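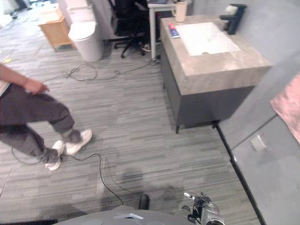 Ticket 227: base stops short of the vanity
Opened by: Kirsty Donnelly
Status: open

Hi all! So the towel task is still driving me a little nuts. The base rolls up fine, then quits 40 cm from the counter and throws "path blocked" (nothing in the way that I can see). I restarted the Gistix planner, same thing. Yuxi thought it might be the dark cabinet under the counter, so we redrew the keep-out zone to follow the countertop edge and ran it again in the afternoon. 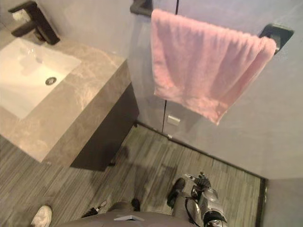

Vanity corner and towel bar, gripper pointed at the floor.

Log from that run says error 523, which I can't find anywhere in our club notes. Kamarul, did you change the arm's rest pose in March? I'm wondering if the planner counts the gripper as part of the base when it's hanging low like that.

Next up: raise the rest pose, clear the old map, try again. If it still quits I'll post the whole log and somebody smarter can have a look!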